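Search this wiki Go

Rosalind Halvorsen

Rosalind Halvorsen is a retired police chief, short story writer and radio playwright, best known for the twenty-odd years she spent running the small harbor force at Skuvik and for the stories she wrote in the evenings while she was doing it. Readers who come to her through the books are often surprised to learn that she held a badge at all, and a good many people in Skuvik who remember her directing traffic at the ferry landing had no idea, for years, that she had ever written a line.

Early life

Halvorsen grew up over her parents' chandlery on the harbor road, the second of three daughters. Her father sold rope, lamp oil and work gloves, and her mother kept the accounts and read aloud to the girls after supper, mostly sea stories and mostly the same ones. Halvorsen has written fondly of those evenings in her essay "The Lamp Oil Shelf," where she admits that she learned to tell a story by waiting for the parts her mother skipped.

She left home to study history, did well enough at it, and taught for a single winter at the school in Kamata, a farming town a day's travel inland. She liked the children very much and the mornings not at all. When a notice went up for police recruits the following spring, she applied along with a friend from the school kitchen, and both were accepted.

Police career

Her first posting was a desk at the Kamata station, where she took down complaints about fences, dogs and water rights. Her sergeant there, Fikri Entili, was a patient man who insisted that every statement be written in the words the person had used, however long it took. Halvorsen has credited him many times since, and dedicated her first book to him. Several of her best-loved stories are built out of nothing more than one person explaining a small trouble to another across a desk.

She went back to Skuvik as an inspector and became chief there 5 years later, the first woman to hold the post. The force was tiny, the winters were long, and much of the work had to do with boats: boats adrift, boats borrowed without asking, boats sold to two buyers at once. She is remembered in the town for three things in particular:

- The open door hour, held every evening at six, when anyone could come in and talk without making a formal complaint. It often ran past eight, and there was generally soup.
- The harbor watch, which paired young officers with older fishermen for their first season so that they would learn the water before they had to go out on it at night.
- The ferry inquiry, a long and tiring investigation into forged cargo papers on the Paka crossing. It filled 127 folders and ended with convictions for two shipping agents. Halvorsen wrote the final report herself, and it is still read by people who enjoy plain prose — the chapter on the missing salt is a particular favorite.

Her record was not without its critics. The town council felt that she was slow to replace old equipment, and she clashed more than once with Pankaj Mathur, then the district commissioner, over the closing of the night desk. Mathur later reviewed one of her collections very kindly, and the two have appeared together at readings.

Writing

Halvorsen began sending out stories in her second year as chief, under the pen name R. Sundby. The first to be accepted was "Short Weight," about a fishmonger who suspects his own scale, and it was followed by enough others to make a book, Small Complaints. The first printing was 600 copies. Her editor, Sayaka Ichikawa, did not know what her author did for a living until she telephoned one afternoon and a constable picked up.

Two more collections came out before her retirement. The stories are quiet and rather funny, and they seldom contain a crime. Halvorsen has said that she used up her interest in crimes by supper time. 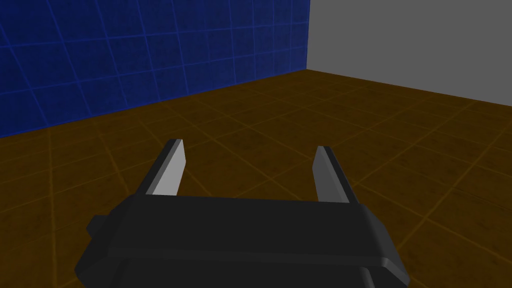

Radio plays

After handing over the chief's office one December, Halvorsen turned to radio, which she had loved since childhood. Her first play, The Night Desk, has a cast of 2 and takes place between midnight and dawn in a station that is about to be shut. Hatsue Kikuchi composed the music for it, a slow piece for accordion and low strings, and went on to score all of the later plays as well. Their longest work together is Fivus, a serial about a lighthouse family of that name, told over one winter by the youngest daughter.

Personal life

Halvorsen lives in the rooms above the old chandlery, which is now a bakery. She keeps bees behind the building, sings alto in the harbor choir, and still answers letters from readers by hand, though she warns that it can take her a season or so to get to them.

Selected works

Small Complaints (stories)
The Salt Chapter and Other Stories (stories)
A Boat Sold Twice (stories)
The Lamp Oil Shelf (essays)
The Night Desk (radio play)
Fivus (radio serial)

See also

Harbor watch
Skuvik police
Paka ferry inquiry

This page was last updated in December

Contact us | Copyright the contributors | Back to top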